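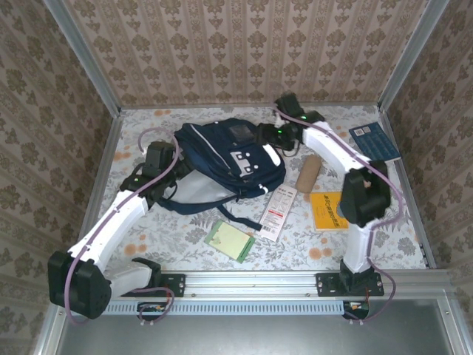

Home Notebook Projects Wulunwood Bench Log Contact

November 2025, backpack packing, navy bag

Back on the school bag list today. The Idska list has 18 lines on it and I still think 11 would do, but fine, I'm packing what it says. I put the booklets off to the right so they'd be handy (the blue one and the yellow one), and kept the card and the white packet closer to the front. The Gaber order can wait until April for all I care!

My plan is booklets first, flat against the back, then the card, then the small stuff on top. Last time I did it the other way around and the card got bent.

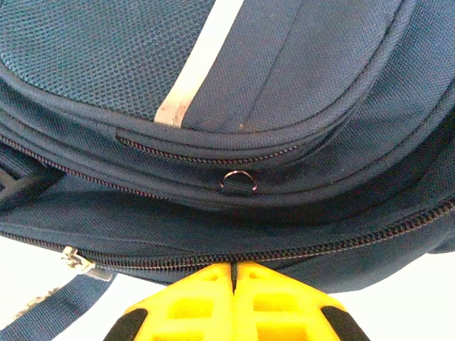 Same order for the pockets: big compartment, middle one, and the slim one at the top last. I keep wanting to clip something to the little metal ring under that top zipper, maybe a name tag. Mukine sells packs of 3 and they're light enough not to drag on the seam.

Note to self, the dusting brush is in the second drawer. Navy shows everything. 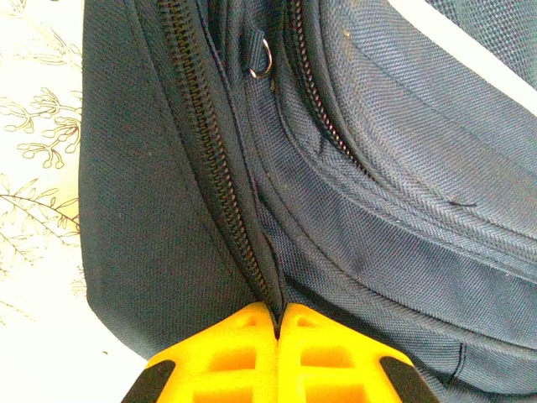 Zippers are what I want to get right on this bag. A soft bag lying flat has nothing to pull against, so the cloth bunches up and rides along with whatever you're holding. There's a fold like that next to the shorter zipper, right where it runs out, and the long one is pinched together with a bit of the navy fabric at its lower end. Try stuffing the bag with a towel first and see if the tracks lie straighter.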